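Writing for Strangers
Handout 6: Instructions, and Why People Don't Follow Them
Instructor: Edit Szekeres
Office hours: by email, or catch me at the coffee cart at 10:30

Reading for next time: packet pages 41 to 58. The packet is at the copy shop. They have been told to expect you and seem unhappy about it.

1. Where we left off

Last time we sorted written instructions into recipes, manuals and signs. Several of you objected that a medicine label is all three. Fine. It's going in the pile marked "all three," along with parking garages.

The main point from that session, for those who were at the career fair: a reader of instructions is not reading. A reader of instructions is doing something else, badly, and glancing over. The page is competing with a leaking pipe or a hungry toddler. Write for the glance.

2. The Kozma kettle leaflet

This is the leaflet I passed around. It runs to 3505 words and concerns a kettle. The kettle has one switch. The switch is first mentioned on page nine, after the warnings, the warranty, the other warranty and a paragraph welcoming you to the Kozma family.

Things worth marking in your copy:

"Prior to commencement of operation." Means "before you turn it on." We worked out in class that it takes longer to say than the lid takes to open.

"The user shall ensure." Who is the user? At this point in the leaflet the reader has been called the user, the customer, the operator and, once, the householder. A careful reader might conclude that four people are needed to make tea.

"Do not fill beyond maximum or below minimum as appropriate." Nobody in the room could say what "as appropriate" was doing there. My guess is that a lawyer dropped it on the way out.

The assignment was to cut the leaflet to 300 words without losing anything that keeps people from getting scalded. Tania Fakir got it to 252 and kept the steam warning at the top, where it belongs. A few of you went lower by removing the steam warning. I have returned those with a note.

3. Order of steps

The rule is dull and always broken: put things in the order the hands will need them.

Compare:

(a) Turn the valve to the left, having first shut off the water.
(b) Shut off the water. Turn the valve to the left.

Version (a) has flooded more basements than spring. The reader gets as far as the comma and turns the valve. Grammar says "having first" reaches back in time and fixes everything. Water doesn't know grammar.

The same goes for conditions. "Press the green button if the light is on" will get the green button pressed. "If the light is on, press the green button" has a chance.

And for materials. If step 11 calls for a second person, say so before step 1, while the reader still has friends in the house.

4. Naming parts

Pick a name and stick with it. School taught you to vary your words so as not to bore anyone, and in an essay about Hamlet that may be sound. In the Banisel bookshelf guide the same piece of wood is called the rail, the crosspiece, the support and the long part. The guide also has a "rear support," which is a different piece and goes on the front.

If a part has no common name, give it a letter and print the letter on the part. Ornari does this with its folding beds, and it works so well that people go on calling it "piece F" for years after the bed is built.

5. Pictures

Pictures are in next time's reading, so I'll be short. A picture can show where a thing goes. It is poor at "don't," worse at "until," and hopeless at "unless." The crossed-out drawing of a man standing on a chair has been shown to people who took it for advice about the chair.
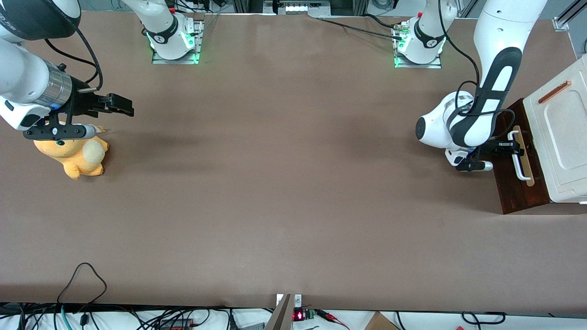
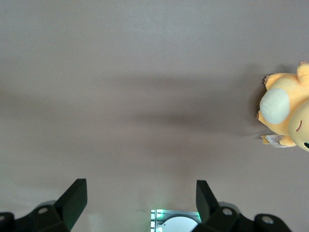
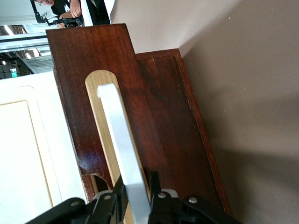
6. Testing

You can't test your own instructions. You know what you meant, and that ruins you for the job. Give the page to someone who has never done the thing, hand them the parts, and keep your mouth shut. The last bit is hard. Sit on the other side of the room if you have to.

Write down every place they stop, go back, or say "huh." Those are your edits. Do not write down their opinion of the instructions afterward. People who have just spent an hour lost in your second paragraph will tell you it was very clear, out of kindness or to be allowed to leave.

One test reader finds most of the trouble. Two find nearly all of it. After that you are collecting compliments.

7. Assignment (due before we meet again)

Choose one:

Write instructions for tying a shoe, to be followed by a classmate over the phone. No "you know," no "like this."

Rewrite the Skendaten parking notice in the packet. Keep the fine. Lose the threats that aren't the fine.

Either way, hand in the first draft, the marked-up test copy and the final. If the first draft and the final are the same, I will assume you skipped the test.

Section 8, on signs, has moved to Handout 7, where there is more room.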